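Let the failed reactions into the thesis

Every doctoral student in pharmaceutical chemistry has a drawer, or a folder, or a run of notebook pages that will never be seen by anyone else. I'd like us to start asking for them.

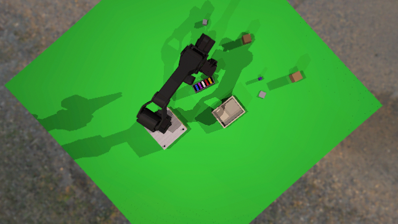
By Soledad Dunleavy | 27th February | 6 min read

I have sat on the examining side of the table for a long time now, long enough that some of the people I once examined are sending me their own students' theses to read, and I want to begin by saying how much I enjoy it. I know colleagues who groan when the thick package arrives. I make a pot of tea and clear the dining table, and for a few evenings I get to live inside someone else's problem. It is one of the real pleasures of this job, and I would be sorry to give it up.

But there is something that has bothered me for years, and it bothered me again this winter when I read a very good thesis from Kandum. It was 144 pages of lovely, careful work on a family of small ring compounds, with clean spectra and sensible yields and a discussion section that read as if the writer had thought about it over many breakfasts. Every route in it worked. The first step led to the second, the second led to the third, and by the end of the fourth chapter the target compounds were sitting there in their tables, neat as a row of jars.

Anyone who has ever worked at a bench knows that four years don't go like that. So in the oral exam, after the formal questions were done and everyone had loosened up a little, I asked the candidate how many routes he had tried before the one in chapter two. His name is Fares Bitar, and he has kindly said I may tell this story. He looked over at his supervisor first, which I thought was telling, and then he said eleven. Eleven routes! He remembered them all. He could tell me which ones died at the protecting group and which ones gave a brown tar, and about the one that had worked beautifully on a tiny scale and then refused to work on any other. He talked for twenty minutes and it was the best part of the afternoon. I learned more practical chemistry from those twenty minutes than from the whole of the bound volume, and I don't mean that as a slight on the bound volume.

None of the eleven was in the thesis. When I asked why, he said he had written them up in an early draft and been advised to take them out. They made it look, he said, as though he hadn't known what he was doing.

Well, of course he hadn't known what he was doing. If he had known, it wouldn't have been research. What we are supposed to be examining is how a person behaves when they don't know, and we have somehow arrived at a custom in which the evidence of exactly that gets cut out before we see it.

I should be fair to the supervisor, Gillespie Gillies, who is a generous man and has read more drafts than I've had hot dinners. We talked on the phone the following week, and he put the other side of the case very well. Theses are already too long, he said. Students are already exhausted by the time they come to write. A failed reaction is a slippery thing to report, too – was the route bad, or was the solvent old, or was it the student's second month in the lab and their hands weren't steady yet? You can publish a result that worked and be fairly sure what it means. A result that didn't work might mean nothing at all, and if you print it with the department's name on the cover, some poor soul elsewhere may cross a perfectly good route off their list on the strength of it.

I've turned that last point over a good deal, and I think it is the strongest thing to be said against me. I still come down on my own side. Somebody reading a failed route in a thesis is a grown chemist and can judge it, provided they are told enough. Tell them the scale, the solvent, how many times it was tried, and what was seen. "Attempted once, small scale, starting material recovered" is an honest sentence, and it's a useful one even with all its weakness showing. What does real harm is the silence, where the next student spends the spring on the same brown tar.

And it really is the same tar. Ningsih Govindasamy runs the stores and the instrument bookings in our building, and she sees across all the groups in a way that none of us with our own little doors can. She once mentioned to me over lunch, in passing, that she could tell which reaction a new student was about to try from the order form, and could often tell how it would go, too. She had watched the same reagent go out to three different students in the same group over the years, each of them hopeful. I don't think she meant it as a criticism. I went back to my office and felt rather ashamed all the same, for one of those groups was mine.

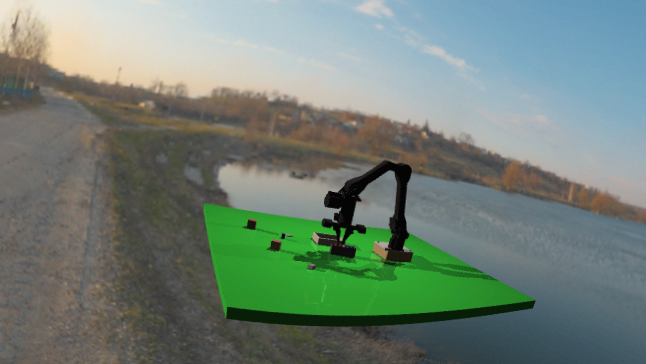
So what would I ask for? Very little, in fact, and I'd be happy if it began in October with the new intake, so that people know from the start that their bad weeks are going to count for something. One chapter, placed near the end, and plainly written. I don't want it polished. I'd let students use tables and short notes, and I would let them off the long introduction with its parade of citations. If a route failed and they have a notion why, they should say so and call it a notion. If they have none, they should say that. I'd leave it out of the page limit altogether, which I hope would meet at least part of Gillespie's worry about length.

I would also want examiners to be told, in writing, that the chapter can't be held against the candidate. This matters more than the rest of it. Students aren't foolish, and they will only open the drawer if they trust the people looking in. An examiner who pounces on a failed route and asks why the candidate didn't think of such-and-such will undo the whole business in a single afternoon, and word will get around the labs by supper. I've met that examiner. On a bad day, years ago, I'm afraid I was that examiner, and I'd like to say sorry to a young woman who had a perfectly sensible answer and was too frightened to give it.

Then there's the matter of prizes. I am fond of prizes. I love the evening when they're handed out and the parents come in their good coats and take pictures by the stairs. But I have judged for our own Manlow medal more than once, and I can tell you that what wins is the smooth story. We put "originality" on the score sheet, and then we give the marks to tidiness. With a chapter of this sort in front of us, the judges would have something better to go on. We could see who stopped too soon, who was stubborn in a clever way, and who noticed the odd little spot on the plate that everyone else would have scraped off and thrown out.

My own supervisor kept a notebook, a battered thing with a cloth spine, in which she wrote down only what had gone wrong. She lent it to me in my second year, when I was low and thinking of going home to help in my uncle's shop. I remember sitting on the back steps of the building with it on my knees, reading about one crystallization she had tried all through a summer, with little remarks in pencil getting shorter and shorter as the weeks went by. The last one just said "no." I can't tell you how much good that did me. I had honestly believed that she had never had a bad summer in her life, because everything I had ever read by her went in a straight line.

I think about Fares and his eleven routes, and about how quickly he came alive once he was asked. He has started a position at another university now – he wrote to me last week with a question about column packing, which pleased me no end – and he tells me he has typed up the missing chapter on his own time and is sending it to the student who took over his bench. I've asked him for a copy.

Write to the opinion page editors with replies and corrections | © The authors, all rights reserved | Back to top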